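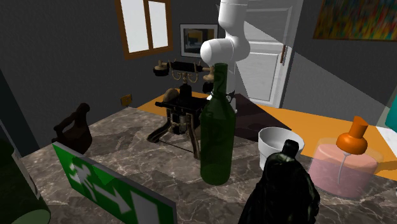 Nornska Planning Stack: Progress Report to the Lirness Fund

Reporting period: second half of the first project year, closing in December
Prepared by: Sosina Endale, project lead, Jikthorpe
Reviewed by: Marjatta Hakala

Summary

The work is on schedule for the scene generator and the perception module. The motion planner is late. It runs, and the team uses it daily, but it does not yet meet the planning time we set in the proposal. We ask for no change in budget. We do ask to move one deliverable, as explained under Requests.

Scene generator

Minttu Hämäläinen has rewritten the tool that builds our simulated tabletop scenes. The old version placed objects on a grid and gave every room the same flat lighting. Perception results on those scenes were good and told us very little. The new version draws the room, the tabletop surface, the objects and the direction of the light separately, then lets everything settle under physics before the first image is rendered.

We generated 502 scenes this period. Of these, 345 passed the automatic checks and went into the working set. Most of the rejected scenes failed for one of two reasons: an object sank slightly into the tabletop, or the arm's starting pose already touched something. The first problem came from poor collision meshes on thin parts such as handles and legs. Minttu has replaced the worst of these by hand. The second was a mistake in the order of operations (the arm was loaded after the objects had settled) and has been fixed.

The object library is deliberately mixed. Glass, glossy dark surfaces and odd shapes are all in there, and they appear next to each other and in front of each other. Objects are allowed to stand close to the camera and to overlap the robot in the view.

Perception

Eetu Ojala is responsible for segmentation and pose estimation. The module now handles opaque objects reliably, including ones that are partly hidden. We consider that part finished apart from maintenance.

Transparent objects are still the weak point. The depth estimate tends to land on whatever is behind the glass, so a bottle comes back as a thin outline with a hole in the middle. Eetu tried filling the hole from the outline. This worked for upright bottles with simple shapes and failed for containers that have something visible inside them. He has since moved to a small network that predicts depth directly from the color image inside the segmented region. It was trained only on simulated scenes. On the held-out set of 200 scenes it found a usable grasp region on transparent objects in 80 percent of cases. The target in the proposal was 75, so this milestone is met, though the set does not include lighting from more than one window and we would like to widen it before the number is quoted elsewhere.

Shadows with hard edges caused a separate problem. When a shadow line crossed a flat object, the segmenter sometimes split it into two. Adding more low-angle light to the training scenes reduced this a good deal. It still happens on panels with printed symbols.

Motion planning

This is the late item. The planner takes the segmented scene, builds a collision model and searches for an arm path to the chosen grasp. In open scenes it is fast enough. In crowded ones, where the target stands behind taller objects, the time goes up sharply and the result varies between runs.

Aarne Pesonen profiled it in detail. Nearly all the time was spent checking collisions against fine meshes, often for objects well out of reach. He has added a coarse first pass that drops those objects from the search. Median planning time in crowded scenes is now 345 milliseconds. The proposal calls for 200. The remaining cost is mostly in the elbow: the arm has several ways to reach the same point, and the planner explores elbow positions that a person would rule out at once. Aarne is testing a version that ranks elbow positions before the search starts. Early runs look promising, but the ranking was tuned on a handful of scenes and we are not ready to report a figure.

We also found that the planner and the perception module disagreed on the height of the tabletop by a few millimeters. It took us most of two weeks to trace. Both now read it from one shared file — a small change, and one we should have made at the start.

Tooling

The nightly test run is in place. It replays the working set, records planning time and collisions, and posts a short table to the team by 6 a.m. When a plan fails, it saves the scene seed so that anyone can reopen the same scene on their own machine. Before this, failures were passed around as screenshots, and several could never be reproduced.

Räsänen, our engineering partner, has had access to the repository since the middle of the period. Their staff reported a number of install problems, all on older graphics drivers. The install notes have been corrected. Their request for a plain text log format is open.

Risks

The main risk is that the elbow ranking works on our scenes and nowhere else. To guard against this, Minttu will build a second set with different room layouts and a different table height, and Aarne will not see it until his version is frozen.

A smaller risk is staffing. Eetu is on leave for part of the spring, and no one else knows the training code well. He and Minttu are writing it up together now.

Requests

We ask to move the planner deliverable (D4) back by one quarter. D5, the combined demonstration in simulation, keeps its current date. The two overlap, but D5 can begin with the present planner.

We also ask for a short call with the fund's technical reviewer before the second scene set is fixed, so that any layouts the fund wants covered can be included. Marjatta will send possible times.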